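The great filter clean, and other laundry joys

2020-10-09

I have a confession, and it's that I've become a person who gets excited about washing machine maintenance. It happened somewhere between moving into the flat in Niltgate and finding out that our front loader had a little round door at the bottom that I'd never once opened. Eighteen months! I had been washing everything we own in that machine for eighteen months, dog towels included, and the filter had never seen daylight.

What set me off was the smell. If you've had a front loader you'll know the one – a bit swampy, a bit like a wetsuit left in a car boot. I'd been blaming the towels. I bought new towels in June (lovely ones, dark green, 800 gsm, so thick they take two days to dry on the rack) and within a fortnight they had it too. So it wasn't the towels.

I asked on the Hullel neighbourhood page and got more replies than I've ever had about anything, including the time I found a tortoise. Filter, said nearly everyone. Filter, then the rubber seal, then a hot empty wash. One person wrote four paragraphs on detergent and I read every word.

So last week I cleared the morning and got stuck in. You need a shallow tray (I used the one from under the grill), a couple of old towels you don't love, a toothbrush and a torch. Turn the machine off at the wall and let it cool if you've just run something warm. Put the tray down first. I'm repeating this because I put the tray down second: the tray goes down first.
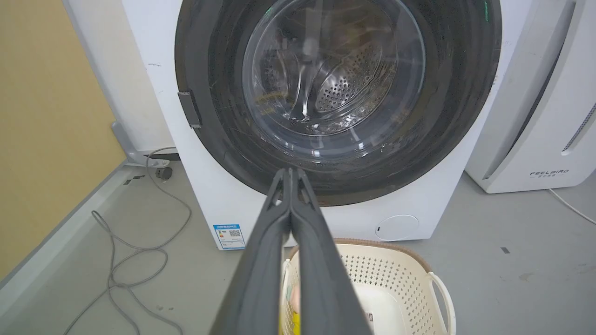 Our filter cover is the round one low on the right of the front panel, and I'd honestly taken it for decoration. There's a tiny slot at the side of it, and I got a butter knife in there and it popped open very sweetly. Then you unscrew the plug a quarter turn at a time and let the water come out, tip the tray, and go again. I filled the tray five times. It was grey and it smelled exactly like the towels, and I was thrilled, in a horrible way.

And the treasure! One hair tie, a collar stiffener, a button from a coat I gave away last winter, a flattened bit of cardboard that may once have been a bus ticket, and enough dog fluff to build a second, smaller dog. The plug itself went into the sink for a soak in hot water and dish soap and came up beautifully with the toothbrush. Don't forget to poke the torch into the hole while it's out, as there was another clump sitting right at the back.

The seal was next. Peel the fold of rubber back gently and wipe all the way round, and do the bottom twice because that's where the gunk settles. I used a cloth with white vinegar on it, then a second one with plain water. After that I pulled out the detergent drawer, which I won't describe, and left it in the bath.

Then came the hot wash with nothing in it. Ours goes up to 90 degrees, a setting I'd never had cause to use, and I put a scoop of Zelenák soda crystals straight in the drum. I sat on the floor with a cup of tea and watched it go round for longer than I'd like to admit. There's something very soothing about a drum with only water in it.

While I was down there I gave the front a going over as well. The glass gets splashy and smudgy whatever I do, but a barely damp microfibre cloth does a nice job, and if you buff in circles with a dry one straight afterwards you get a proper shine for at least an hour. The white bits show every speck, so I've stopped fretting about those and just do them when I do the glass.

The result: no smell. None! I washed the green towels again that afternoon and kept going back to sniff them on the rack. They're soft, they smell of nothing, and I've told everybody at work.

I've now got a reminder set for the filter every couple of months, and I leave the door and the drawer ajar between loads so things can dry out. I'm also using much less detergent, on the advice of the four-paragraph person, and the clothes are coming out no worse for it. A box of the Firport powder used to vanish in a month and this one is still more than half full.

Next on my list is the dishwasher, which I'm told has a filter too. I haven't looked yet. If you've done yours, tell me in the comments what I'm in for, and whether I need the tray.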